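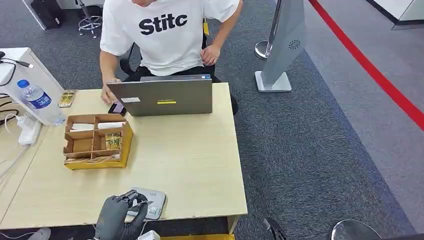 Kleinkram sortieren mit einem Facheinsatz aus Wellpappe

Bei mir sammelt sich auf dem Arbeitstisch alles, was keinen festen Platz hat: Zettel, Kabel, kleine Döschen, Tütchen mit Schrauben. Ich hab mir deshalb angewöhnt, Facheinsätze aus alten Kartons zu bauen – kostet nichts und geht wirklich schnell!

Du brauchst:
einen flachen Karton
Wellpappe für die Stege
Lineal, Bleistift, Cutter
eine Schneideunterlage

1. Karton innen ausmessen, Länge, Breite und Höhe. Bitte wirklich innen, ich hab beim ersten Mal außen gemessen und durfte alles nochmal schneiden.

2. Stege zuschneiden. Meine sind 56 mm hoch, da gucken kleine Dosen oben noch raus und man kriegt sie gut zu fassen. Die Wellen in der Pappe sollten senkrecht stehen, sonst knicken die Stege ein.

3. Schlitze anzeichnen, und zwar genau bis zur halben Höhe. Bei den langen Stegen von oben, bei den kurzen von unten. Mach die Schlitze so breit wie deine Pappe dick ist, lieber erst etwas zu schmal und dann nachschneiden.

4. Zusammenstecken und das ganze Gitter in den Karton drücken. Wackelt es, kommt an die Enden ein Streifen Klebeband. Leim geht auch, aber dann kannst du die Fächer später nicht mehr umstecken (und das will man, glaub mir).

5. Einräumen! Was ich oft brauche, kommt nach vorne, Papierkram hochkant nach hinten. Sehr kleine Teile lasse ich in durchsichtigen Döschen und stelle die komplett ins Fach, dann muss ich nichts aus den Ecken pulen.

Kabel haben bei mir einen eigenen Karton ohne Stege, aufgerollt und mit Klettband drum. In kleinen Fächern verhakt sich das nur.

Dennis hat in den Kommentaren gefragt, ob auch dünne Graupappe geht. Für Papier und Stifte ja, für Schrauben würde ich bei Wellpappe bleiben – mein Graupappe-Versuch vom August hängt inzwischen ziemlich durch.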